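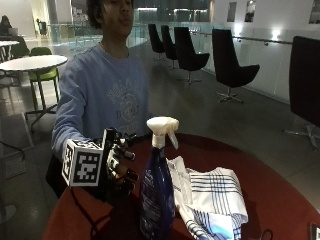 Prakerel Hand Kit, right hand, black
Refurbished. Read the fault notes before ordering.

Price: $935
Ships from: Mastley, Plotthorpe warehouse
Condition: used, tested by us, sold with the fault described on this page
Updated April 4, 2020

What you're buying

A hand-worn sensor kit with jointed mechanical fingers and a cube of square markers mounted on the back. The wearer goes through an ordinary job at a table, such as picking up a spray bottle or wiping with a towel. The finger sensors record how the hand closes, and an outside camera reads the cube to work out where the hand is. Data and power share one cable.

The maker's sheet calls it "ready for all-day capture." We don't think it is, at least with the original firmware and the original cable clip, and we would like you to know that before you pay.

The fault

In February we had three of these kits on loan to a customer project called Sisay, which was recording table cleaning jobs. On two of the three, the index finger reading froze partway through a session. The finger kept moving. The number didn't. The recording software showed a green status light the entire time and saved the files as good.

Out of 301 recordings, 70 had a frozen index finger somewhere in them. The customer found it by plotting the data. Nothing on the kit or on the screen gave a warning, and the maker's own checking tool passed every file.

Prakerel's first answer was that the wearers had been pulling on the cable. Maybe they had. The cable leaves from the underside of the kit, and at a normal table it drops over the front edge, so every reach for something farther away drags it along the rim. We would call that using the product.

Their second answer was a firmware update. We installed it and repeated the same reaches on our bench. The freeze still happened. The update does make the software beep when a reading hasn't changed for a while, and it also beeps when you hold your hand still. You will learn to ignore it, which puts you back where you started.

What we changed on this unit

New cable clip, longer than the original, screwed to the underside.
Connector cleaned and reseated.
Updated firmware installed. You can go back to the old one but we don't see why you would.
Worn finger screws replaced.

After that we ran 220 reach-and-grip cycles with the cable hanging over a table edge and got no freezes. That is a bench test by one reseller. It isn't proof, and we won't describe this unit as fixed.

Safety notes

Sprays: The kit has no liquid rating. The manual says "suitable for household tasks" and then, nine pages later, tells you to keep it away from moisture. Use plain water in trigger bottles, or better, an empty bottle. Mist in the connector is one possible cause of the freeze and we have not ruled it out.

Cable: Tape it down between the table and the computer. If it catches while the kit is strapped on, the pull goes to the wrist. The quick release strap works, but only if your other hand is free.

Finger joints: They can pinch. Keep loose sleeves and thin cloth out of the knuckles.

Stop if the kit gets warm. We haven't had one do it, but there is no temperature cutoff that we can find, whatever the brochure implies.

In the box

Right hand kit with marker cube
Cable with replacement clip
Two wrist straps, medium and large
Printed copy of our bench log
No camera. No left hand.

Warranty and returns

Mastley covers this unit for 60 days, including the index finger fault. Prakerel's own warranty does not transfer to a second owner. If a reading freezes, send us the raw file along with the kit. Please don't send only the checking tool report, as it will say everything passed.

Stock: 1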